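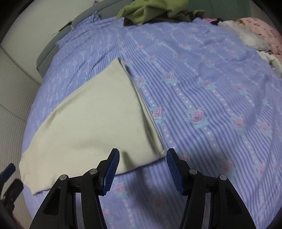 How to Fold and Store Bed Linens So They Stay Put Together

My linen closet in the Tillman house is narrow and deep, and for years I treated it like a mailbox. Things went in through the front and I hoped for the best. Then one February evening I needed a clean set for the guest room and ended up on the hallway floor with a lap full of mismatched pillowcases, and I decided it was time to learn how to do this properly. What follows is the method I settled on, and I've kept it up ever since, even on the lazy weeks!

What you'll need

A bed or a big table, your clean linens, and a bit of painter's tape for labels if you like labels. You can use an iron, but I only get mine out for pillowcases.

Before you start

Make sure everything is bone dry. I mean it. Feel along the hems and inside the corners of the fitted sheets, where the elastic likes to hold on to damp long after the middle feels fine. If you're not sure, hang the sheet over a door for an hour and go have some coffee.

Sort into sets next. One fitted sheet, one flat sheet, 2 pillowcases. Anything left over goes in a separate pile, and we'll get to that.

The flat sheet

Lay it out on the bed and bring the top hem down to meet the bottom hem. Smooth it from the center outward with the side of your hand (I find my palm drags the fabric around). Fold it in half again the same way so you have one long strip, then bring the short ends together, and fold once more. You're aiming for a rectangle that fits your shelf, so hold it up to the shelf the first time and adjust. Mine come out a little wider than a magazine.

The fitted sheet

Take a breath, this one is friendlier than its reputation. Stand with the sheet inside out and put one hand into each of two neighboring corners. Bring your hands together and flip one corner over the other so they nest. Run your hand down the edge to find the next corner, tuck it over those two, and then do the last one. Now lay the whole thing down, straighten it into a rough square with the elastic showing on top, and fold the elastic sides in toward the middle so they're hidden. From there, fold in thirds one way and in thirds the other. If it looks lumpy, open up the last fold, pat it flat and try again. It took me a good many tries, most of them with the radio on for company.

The pillowcases

Fold one lengthwise in thirds, then in half. Leave the second one open for now. Stack your folded sheets with the first pillowcase on top, slide the whole stack into the open pillowcase and tuck the loose end underneath. Now the set travels as one bundle, and you can grab it half asleep.

Putting it all away

Bundles go on the shelf with the smooth folded side facing out. It looks tidier, and you can pull one without catching the layer below. I keep heavy flannel at the bottom and the everyday cotton at eye level. When a set comes out of the wash it goes to the back of the row, so each one gets its turn on the bed.

Blankets I fold in half lengthwise and then roll, as tight as I can manage, and they stand on end in the deep part of the closet.

The leftovers

Every house has them: the lone pillowcase, the flat sheet whose partner wore through. Pick a few to keep for covering furniture when you paint, or for the dog's bed, and cut the softest ones into dust cloths. The rest can go in the donation bag. Animal shelters are often glad to have old sheets, but call first and ask what they can use.

Give yourself an afternoon for the first round. After that, a fresh set takes me just a few minutes, usually while the mattress is airing out.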